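# Sobre a Vemamow

A Vemamow é uma oficina partilhada de automação e robótica de pequena escala. Ocupa 200 metros quadrados no rés do chão de uma antiga serralharia e funciona em regime de quotas: cada membro paga a sua parte do espaço, usa as máquinas comuns e mantém os projetos próprios ou coletivos que entender. Não prestamos serviços a terceiros nem vendemos equipamento. Os desenhos, as listas de material e o código dos projetos coletivos ficam disponíveis para consulta no servidor da oficina e, a pedido, fora dela.

## Origem

O grupo formou-se em torno de um problema concreto. Vários de nós tinham em casa eixos lineares, motores de passo e placas de controlo comprados para máquinas que nunca chegaram a ser montadas por falta de uma superfície rígida onde as fixar. A primeira despesa comum foi uma bancada metálica perfurada. A segunda foi um compressor, hoje fora de serviço e à espera de uma válvula.

O nome Vemamow vem da etiqueta de um quadro elétrico que encontrámos no local. Não conseguimos apurar o que designava. O quadro foi substituído e a etiqueta está aparafusada à porta da sala de impressão.

## O espaço

A oficina divide-se em 3 zonas:

- **Zona seca.** Bancadas de montagem, eletrónica, solda e medição. Piso liso e claro, tomadas suspensas, iluminação de 4000 K.
- **Zona de corte.** Serra de fita, engenho de furar, fresadora pequena e aspiração centralizada. O acesso requer formação interna.
- **Sala de impressão.** Impressoras 3D de filamento, armário de secagem e arquivo de peças. A porta fica fechada durante as impressões.

As bancadas de montagem usam o mesmo passo de furação. Uma placa preparada numa delas pode ser transferida para outra sem furar de novo, desde que o membro respeite o gabarito guardado na gaveta superior. Os gabaritos feitos em casa devem ser conferidos contra esse antes da primeira utilização; já houve desvios de meio milímetro que só apareceram com a placa montada.

## Projetos coletivos

### Gravine

Gravine é o nosso projeto mais antigo ainda ativo: uma célula de bancada para tarefas de contacto com peças pequenas. O objetivo é deslocar objetos sobre um plano por empurrão, com uma ferramenta passiva e sem preensão. A decisão de prescindir de dedos foi tomada cedo. Uma pinça de dois dedos exige cablagem adicional, calibração da abertura e uma estimativa razoável da orientação da peça. Uma haste cilíndrica de ponta arredondada exige apenas que se conheça a posição da ponta e a altura do plano.

A haste é presa ao punho por um colar de aperto. O comprimento útil é um compromisso: uma haste curta aproxima demasiado o punho das peças vizinhas, e uma haste comprida flete sob carga lateral e falseia a posição de contacto. A versão atual foi escolhida após medição com comparador em vários pontos do curso. A troca de haste obriga a repetir o procedimento de origem, descrito na folha afixada junto ao controlador.

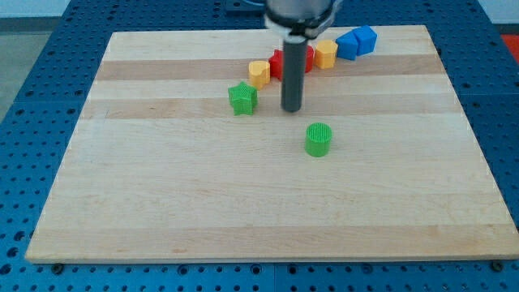 O plano de trabalho da Gravine é uma tábua de madeira laminada. Experimentámos antes acrílico e chapa pintada. O acrílico carregava eletricidade estática e riscava; a chapa dava reflexos que perturbavam a segmentação por cor. A madeira tem atrito mais alto e menos uniforme, com variações entre lâminas que se notam nas trajetórias de empurrão. Decidimos manter essa variação e tratá-la no modelo como ruído, com um coeficiente estimado por zona.

As peças de ensaio são sólidos impressos de cor uniforme e contorno distinto, entre eles estrela, coração, hexágono, pentágono e cilindro. A geometria foi escolhida pelo comportamento ao contacto. O cilindro rola ou desliza de lado se a força não passar pelo eixo. O hexágono estabiliza contra uma face. A estrela prende a ponta da haste nas reentrâncias, o que facilita o transporte e dificulta a separação. O coração é o caso mais incómodo, por ter um único eixo de simetria e um centro de massa que não coincide com o que o olho sugere.

O registo de ensaios da Gravine soma 1,167 empurrões anotados, dos quais 826 com a tábua atual. Cada entrada guarda a posição inicial e final da peça, o ponto de contacto, a velocidade e a versão do firmware. As entradas sem versão de firmware foram retiradas das estatísticas e permanecem numa pasta à parte.

### Nolte

Nolte é um alimentador de parafusos para montagem manual. Separa, orienta e apresenta parafusos M3 e M4 numa calha inclinada. O mecanismo de vibração funciona; a transição entre calibres continua lenta e requer a substituição de duas guias. Está em uso na zona seca, com uma proteção acústica de cortiça.

### Vorov

Vorov é um controlador de eixos de código aberto, desenvolvido na oficina para substituir placas de proveniência diversa. Aceita até quatro motores de passo, fins de curso normalmente fechados e uma entrada de paragem de emergência independente do microcontrolador. A revisão em curso corrige a disposição dos conectores de alimentação, que na anterior permitia a inversão de polaridade. Quem tiver uma placa da revisão anterior deve usar o cabo marcado a vermelho.

## Método de trabalho

Os projetos coletivos seguem um conjunto reduzido de regras:

1. Toda a máquina com eixo motorizado tem paragem de emergência ao alcance do operador.
2. Nenhum movimento novo é executado à velocidade nominal na primeira passagem.
3. As alterações mecânicas são registadas no caderno da máquina antes de se voltar a ligar a alimentação.
4. As peças impressas levam o número de revisão gravado ou escrito.
5. A bancada é entregue livre de aparas e com os parafusos de fixação apertados.

O caderno é em papel. Tentámos uma folha partilhada e as anotações passaram a ser feitas dias depois, de memória.

## Adesão

A entrada de novos membros faz-se por período experimental de um mês. O candidato escolhe um projeto coletivo e assume uma tarefa delimitada: desenhar um suporte, rever uma secção de documentação, refazer uma cablagem. Não é exigida formação em engenharia. É exigida leitura prévia das regras de segurança e presença na sessão de introdução às máquinas da zona de corte.

O próximo período experimental começa em abril. As vagas são limitadas pelo número de armários. Os pedidos devem indicar a experiência com ferramentas, os horários habituais e, se houver, o projeto que se pretende trazer. Projetos com baterias de lítio acima da capacidade indicada no regulamento ficam sujeitos a aprovação e a armazenamento exterior.

As visitas são possíveis mediante marcação pelo formulário de contacto. Durante os ensaios da Gravine, os visitantes permanecem atrás da linha marcada no piso.

Página revista em 28 de março de 2026.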